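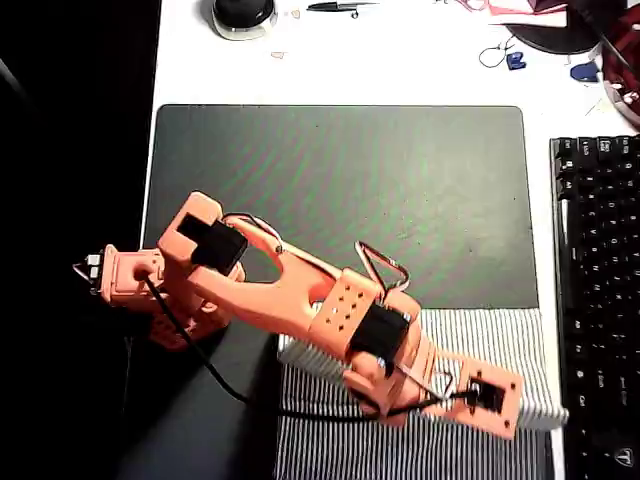 Florian Frei asks why his line can drop in the evening, come back within a minute and still be reported as working normally when he rings the helpdesk.

A line test shows the state of the connection at the moment it is run. To look into drops that come and go, Clokberg needs the times at which they occurred. Please note at least three before reporting the fault.

Which areas does this page cover?
Homes and small businesses connected through the Atulell and Masri exchanges. Customers in Tutport are served under a separate agreement and should refer to their contract.

How long does an investigation take?
Monitoring runs for up to 10 days. The router should be left switched on throughout, including overnight – restarting it is recorded as a drop and may delay the result.

Will an engineer need to visit?
Only if the fault is traced to the wiring inside the property. Appointments are offered between 8 am and 6 pm on working days, and an adult must be present.

Am I entitled to a credit?
A credit is applied to the next bill where a fault is confirmed on our side of the master socket. Faults caused by extension wiring or customer equipment are not covered.

Can I leave my contract early?
Customers whose fault remains open after the monitoring period may ask in writing to be released without charge. The rules on release change in September – requests already received will be handled under the present terms.

86 shares | 8 comments

Clokberg Customer Services, PO Box 339 | Copyright Clokberg | Back to top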